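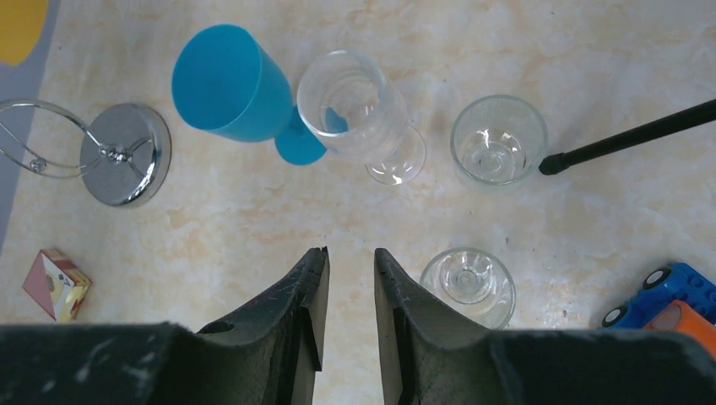 Glass is the strangest stuff in your kitchen, and I've been trying to persuade students of this for most of my working life. It's made mostly from sand, which you can't see through, and melted with soda and lime, which you can't see through either, and yet you can read a newspaper on the far side of it. Look at an ordinary clear tumbler from above, as you would when you're standing over the table. You find the round rim first, and then the thick base with its circle in the middle, and in between there's a stretch where your eye has very little to hold on to. So how do you know the glass is there at all? You don't see the glass itself, or hardly. You see what it does to the light from everything else. This chapter is about what it does, and why, and it's my favourite in the book.

I should say where we've got to. In the last chapter we dealt with light that hits something and comes back, and I promised we'd get on to light that goes in and carries on. If you skipped the part about angles being measured from the normal (the line sticking straight out of the surface, not the surface itself), please go back and read it now. I mean it. More marks are lost there than anywhere else in the course, and it only takes five minutes.

What see-through means

We use "see-through" for all sorts of things that physics likes to keep apart. A bathroom window lets plenty of light in, but you can't make out a face behind it. That's translucent. A clean shop window is transparent, so the light gets through and also stays in order, with rays from the hat going on being rays from the hat and rays from the shoes going on being rays from the shoes. Greaseproof paper, frosted glass and a thin slice of cucumber all let light through, but they scramble it on the way.

My old colleague Ermanno Messina used to teach this with a roll of sticky tape and a piece of frosted glass. He'd stick the tape on the rough side, rub it down with his thumb, and you could suddenly see his tie through it. The glue fills in the tiny bumps, and because it bends light much as glass does, the bumps more or less stop mattering. Try it if you've got a frosted window that you're allowed to put tape on. It has to be the rough side.

Why is clear glass clear to begin with? The full answer needs quantum physics and we'll leave it until much later, but the short one goes like this. For a material to swallow light, its electrons have to be able to take up exactly the amount of energy that the light is carrying. In ordinary glass, visible light doesn't carry enough, so it goes on its way. Ultraviolet carries more, and a good deal of it does get swallowed – which is why it's hard work getting sunburnt through a closed window.
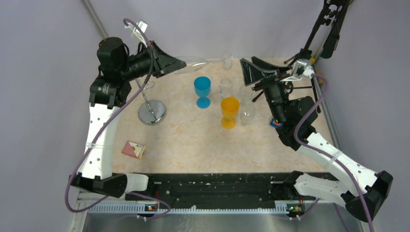

Figure 3.1 A clear stemmed glass held almost horizontally. The table and the back wall show through it.

The edges give it away

Light travels more slowly in glass than in air. If it meets the surface square on, it slows down and keeps going straight. If it comes in at a slant, it changes direction as it slows, and that change of direction is what we call refraction. Flat panes don't show it off very well, because the light bends one way going in and bends back by the same amount coming out, so all you get is a small sideways shift.

A drinking glass is another matter. Its sides curve, so near the outline you're looking through the wall at a steep slant, and the light reaching you may have started somewhere quite unexpected. That's why the edge of a glass often looks like a dark or bright line, even though the material there is the same as everywhere else. Anyone who has tried to draw one will know this already! Aileen Ocampo, who taught art across the corridor from me at Lurkcombe, made her classes leave the glass out completely and draw only the shapes they could see in it. Their drawings were far better than anything my physics sets managed.

There's reflection to think about as well. Each time light crosses between air and glass, a little of it bounces back, something like a twenty-fifth when it arrives square on, and much more at a shallow angle. A single pane has two surfaces and a double-glazed window has four, so the losses do add up. In daylight you don't notice. After dark, with the lamp on and nothing much coming in from the garden, those faint reflections are all there is and the window turns into a poor sort of mirror.

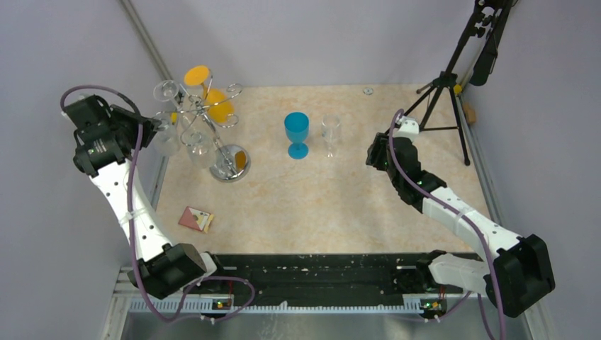 Figure 3.2 A glass rack towards the back left of a marble-patterned table.

Before you start: the vanishing glass

You'll need a small heatproof glass, a bigger one it fits inside, and enough cheap vegetable oil to cover the small one. Put the small glass in the big one and look at it from the side. You can see it perfectly well. Now pour the oil in slowly, inside and outside the small glass, until it's covered, and look again.

If the oil and the glass bend light by nearly the same amount, the small glass fades almost to nothing. Some kinds of glass work much better than others, so try a few, and write down which ones you used. Mop up straight away, as oil on a floor is horrible.

Keep your notes, since we'll come back to them when we've met Snell's law in Section 3.2. Until then, have a go at these on your own or with whoever is sitting next to you.

Why does crushed ice look white when an ice cube is clear?

A wet pebble looks darker than a dry one. What might the film of water be doing?

Would you still see the small glass if you filled it with oil but left only air around the outside? Make a guess first, then check it. My own guess was wrong the first time, and the reason is on page 304.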